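Minutes, shared rooms meeting, first floor
Date: 10 July 2020
Present: Snežana Jurić (chair), Necati Toprak, Dita, Marek, Ollie, Yusra (notes, sorry for typos)
Apologies: Hanne

1. Last minutes
Agreed. Only outstanding thing from March is the lease clause on storage. Necati has asked the landlord twice, no reply. Will ask again.

2. Furniture, what stays and what goes
Long item. Walked round first, then sat down.

White table with the black legs stays. Everyone uses it, right height for most people. Things do get left on it. Rule from now on, tables cleared by the end of the day, whatever is left goes in the lost property box by the kitchen door and gets thrown or given away at the end of the month.

Black-topped desk: Marek wants it for the back corner. Ollie also wants it. Marek asked first. Ollie to have next one that comes free.

Pet carrier backpack on the floor. Whose? No one in the room knew. Snežana to put a note round, if not claimed in two weeks it goes to the animal shelter shop.

White boxes against the wall to be gone through. Flatten what's empty, label the rest. Dita said she'd do it if someone helps carry, Yusra will help. 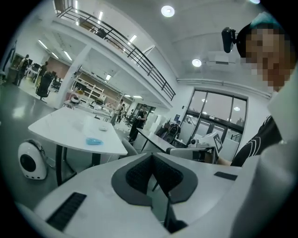
Office chairs, we have too many of the broken kind and not enough of the good kind. Sfakianakis quoted 196 each for new ones, delivery on top. Too much. Necati has found refurbished ones at Tromodel, will go and sit on a few before we commit. Six at most. Budget for all furniture this year is 2000 and we still have the blinds to pay for out of that.

Old chairs not to be put in the corridor while we wait, it's the fire route. Said before, saying it again.

3. Dressing table corner
Discussed at length, no full agreement. The ornate white vanity with the oval mirror and its little stool take up the left side and are not used much. Dita would miss it. Marek thinks it should be sold. Snežana suggested moving it along so the drawers can be opened properly and used for stationery, try that until September then decide.

Square table, the one with the marble-like top, fine where it is. Coasters please. Ollie has a bottle of something for ring marks, will bring in.

Cables. White ones lying in a tangle on the floor under the square table, want sorting before somebody goes over. Necati to buy clips and a cable box from Todberg. Anyone with a cable there, put your name on it by Wednesday or it goes in the spares drawer.

Bin with the teal item in it, can whoever it belongs to please empty it. Bins are not storage.
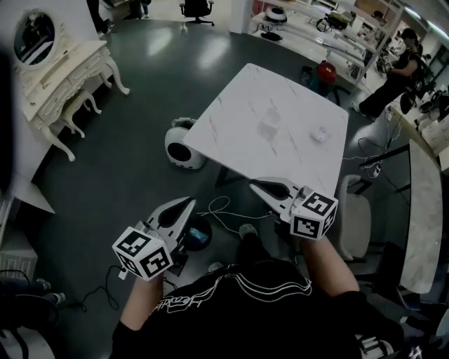 Dita asked whether all this was worth doing before the floor gets cleaned, as everything will only have to be lifted and put back. Snežana said do the small stuff now and the heavy stuff on the day. Dita fine with that but wants the date in writing.

4. Floor cleaning
Prarari can do it in one evening, needs the floor clear. They want 24 hours notice if we cancel or they charge anyway. Chairs up on desks, boxes and bags off the floor, rugs rolled. Marek to confirm the date and send it to everbody, Dita included, in writing.

5. Shelving and the small mirror
White shelving unit with the cubbies. Agreed one cubby each and names on, leftover ones for shared stuff (tape, scissors, batteries). No food. Ollie to do labels.

Round mirror on the partition wall stays up. Ollie asked if it could come down a bit, he can but he fills the hole himself.

White chair with the curved back lives at the table, please put it back if you borrow it.
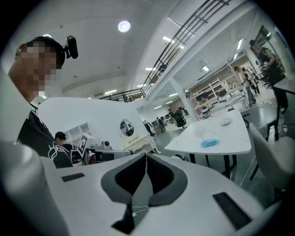

Item 5: table and chair, partition with the round mirror, cubbies behind.

6. AOB
Kitchen: milk rota has lapsed. Yusra to redo.
Window by the stairs still sticking. Necati has told the landlord, same email as the lease.
Key for the post box, there is only one now. Get two more cut.

Actions
Snežana: note about the pet carrier
Necati: landlord, Tromodel chairs, clips and cable box
Dita and Yusra: boxes
Marek: Prarari date
Ollie: cubby labels, ring mark stuff, mirror hole
Yusra: milk rota, keys

Next meeting first week of September, time tbc. Marek to book the room.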